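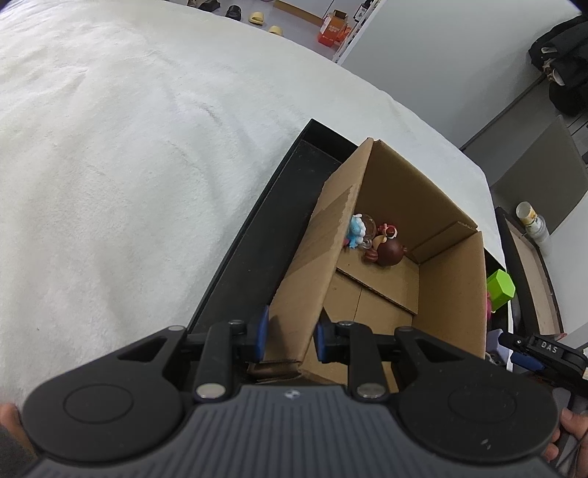
Zutunico Releases Prutano 2, Planning Software for Two-Gripper Picking in Boxes and Trays

Figueroa, April. Zutunico today released Prutano 2, a new version of its planning and tooling software for grippers that work inside open containers. The release adds a planner for two grippers sharing one box, a perception module for clear and glossy objects, and a review tool for demonstrations recorded with hand-held grippers.

Prutano 2 is available now to existing license holders at no extra charge. New customers can request an evaluation copy through the company's website.

Planning around walls and flaps

Small items in an open cardboard box are a common source of failed picks. Flaps stick up at different angles, items end up against a wall, and the gripper linkage often needs more room than the fingertips do. The earlier version of Prutano treated a container as a rigid shape with straight sides. Version 2 builds a surface from depth data at the start of each pick and updates it as the gripper moves in.

"A box with its flaps open is a different shape every time," said Itzel Robles, who leads planning development at Zutunico. "We used to ask customers to cut the flaps off or tape them down. The new planner takes the flaps as it finds them and checks the whole gripper against them, including the linkage."

When two grippers are in use, the planner assigns each one a region of the container and recalculates the regions after every pick. If both need to reach the same item, one waits outside the rim until the other has cleared it. Users can set the clearance distance and choose which gripper has priority.

Clear and glossy objects

The perception module combines color images with depth and marks areas where the depth reading cannot be trusted, such as transparent plastic or a shiny rounded surface. In those areas it estimates the outline of the object from several views before proposing a grasp. Small toy figures grouped against the side of a box are among the test cases supplied with the software.

The module ships with 19 sample containers, each with recorded camera data and a reference plan. Customers can add their own.

Reviewing recorded demonstrations

Prutano 2 also includes Gredgate, a desktop tool for checking recordings made with hand-held grippers in homes, offices and workshops. Gredgate lines up video, finger opening and gripper position on one timeline. It flags dropped frames, lost tracking and sections where a gripper leaves the view of its camera. A reviewer can trim a recording, split it into steps or reject it with a note.

"Most of our time was going into finding bad recordings by eye," said Rutilio Huerta, who manages data tooling. "Now the reviewer goes straight to the flagged sections. The final decision is still made by a person."

Recordings made on soft surfaces such as beds and sofas get a separate check, as a tray or box can shift when a gripper presses against it. Gredgate tracks the container and the gripper separately and reports any movement between them.

Requirements and support

The software runs on Linux workstations with a supported graphics card. Projects from the previous version open without conversion, but saved container models must be rebuilt. Zutunico will provide fixes for the previous version for 7 months.

Online setup sessions for current customers begin this month and will be led by Yae Imai of the support team. Release notes and a list of known issues are included in the download.

About Zutunico

Zutunico develops control, perception and planning software for robotic handling. The company is based in Figueroa.

Press contact: Hermenegildo Barajas, Zutunico Communications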